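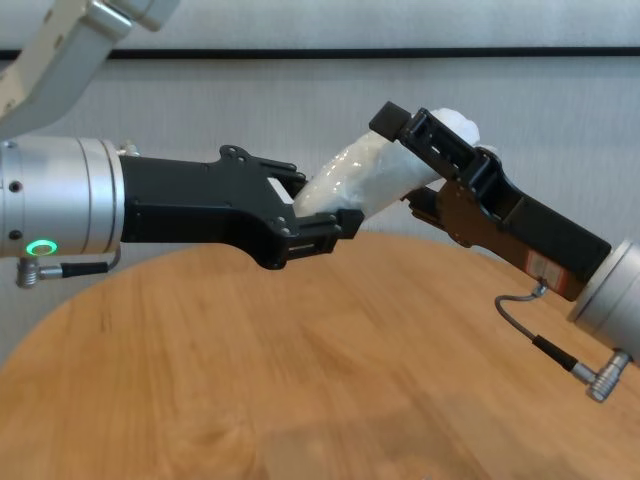

**Etdale Student Robotics Club, Manipulation Software Group**

## Drover: handover planner, progress report

Tsion Fikre, Toivo Lahtinen, Dagim Abdella

Monday, January 8, 2024

### 1. Scope

Drover is the planning layer for passing soft, wrapped items between two arms. The version we wrote in November assumed a rigid object and computed the second grasp from the pose of the first. With both grippers closed on a bunched package, that assumption gives a wrong estimate of the free end.

### 2. Changes

The planner now models the item as a chain of 8 segments between the fingertips. Perception fits the chain to a masked point cloud. Glossy wrapping leaves holes in the depth data, so segments without enough points are interpolated and marked low confidence - the planner will not place a grasp on them.

The approach angle of the receiving gripper is now a search variable. It was fixed at horizontal before, and the tilted solutions clear the other gripper's fingers more often.

Release runs as a two-state check. The giving side opens only after the receiving side reports a stable finger width for 30 control cycles.

### 3. Results

We ran 30 handovers with the new planner. Two failed, both from a chain fit that folded back on itself near the giving gripper.

### 4. Open items

- Reject folded fits before planning (Dagim).
- Move the release check out of the planner and into the Kernis controller (Toivo).
- Log segment confidence with each trial - the current logs keep only the final grasp pose.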